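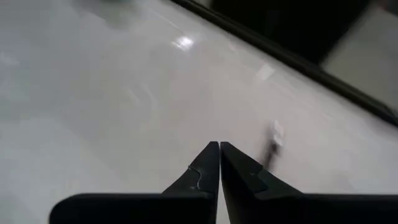

白い天板のつや。照明の映り込みと、うっすらした曇り

特集:白い天板と暮らす、働く
「つや」は味方か、敵か

シェア 40 コメント 11

白。とにかく白い。しかも光る。

6月、つや出しの白い作業台を使う人たちに話を聞いて回った。きっかけは編集部の引っ越し。新しい机をどうするかで揉めて、つや消し派とつや派で真っ二つ。結論は出ず、じゃあ取材だ、となった。

まず掃除の話から。つやのある白は汚れが目立つ、とよく言われる。半分は本当。コーヒーの輪じみ、鉛筆の粉、髪の毛。全部見える。ただ、見えるから拭く。家具の補修をしているヌーラ・ハキムさんは、そこがいいと言う。

「灰色の台だと、汚れてても気づかないまま部品を置いちゃうんです。白だと気になって手が動く」

厄介なのは指の跡と拭きムラのほう。正面から見るときれいなのに、しゃがんで斜めから見ると雲みたいなモヤが出る。洗剤の残りが多いらしい。ハキムさんの手順はこう。乾いた布でほこりを払う。固く絞った布で一方向に拭く。すぐ乾いた布で追いかける。以上。円を描いて拭くのはやめたそうだ。前は4種類のスプレーを使い分けていたのに、今は水だけ。

研磨剤入りのスポンジは厳禁。これは取材先の全員が口をそろえた。一度曇ったつやは戻らない、と思っておいたほうがいい。

次に光。天井の照明がそのまま映る。細かい作業をする人にはこれがきつい。工房ドローロウでは台の向きを変えて対処した。照明の列に対して横向きだったのを縦に。映り込みは消えないけれど、手元からはずれる。卓上ライトを足すより安く済んだとか。なるほど。

映り込みを逆に使う人もいる。雑貨店ホーレンの店主は、商品の撮影は全部つやの白でやる。下に影が落ちず、うっすら姿が映るのが好きなんだそう。ちなみに撮る前に必ずブロワーでほこりを飛ばす。布で拭くと静電気でまた寄ってくるので。

そして、物の置き方。 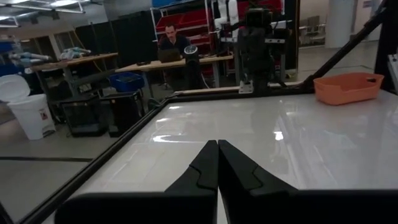
黒い縁と白い天板。奥の角寄りにオレンジのかご

白い台に色のあるかごをひとつ。これ、かなり効く。オレンジのような強い色だと遠くからでもすぐ目に入るし、「小物はあそこ」が体で覚えられる。浅いものがいい。深いと底に何かが沈んで、そのまま忘れる(編集部の実例あり。去年のクリップが出てきた)。持ち手の穴が開いたタイプなら、片手で引き寄せてそのまま棚へ。

置き場所は台の奥の角。手前は空けておく。ハキムさんいわく「真ん中に置いたら負け」。真ん中に物がひとつあると、その横に次が来て、夕方には山になってる。身に覚えのある人、多いのでは。

縁の話も少しだけ。白い台に黒い縁が付いていると、端がどこかひと目で分かる。全面真っ白の台は意外と端を見失いやすく、カップを落としかけた、という声も聞いた。細い木の縁もいい。白一色の冷たさがやわらぐし、壁際に持ってくるとなじみがいい。ただし木の部分は水拭きしすぎないこと。継ぎ目に水がたまるので、最後にに乾いた布を一回すべらせる。

で、編集部の机。結局つやの白になった。決め手は多数決ではなく、締切前に誰も反対する元気がなかったから。かごは緑を注文したのに赤が届いた。まあ使ってます。拭き布は引き出しに入れると誰も使わないため、台の脚にフックで下げた。今のところ朝9時に当番が一拭き。当番表は来週つくる予定。

取材・文/編集部

関連記事
・ベルモンテの古い食器棚を塗りなおす
・布巾13枚、ひと月使いくらべ
・ウムスの小さな台所 壁に掛ける収納
・浅いかご、深いかご どっちを買う?
・引き出しの中を全部出した日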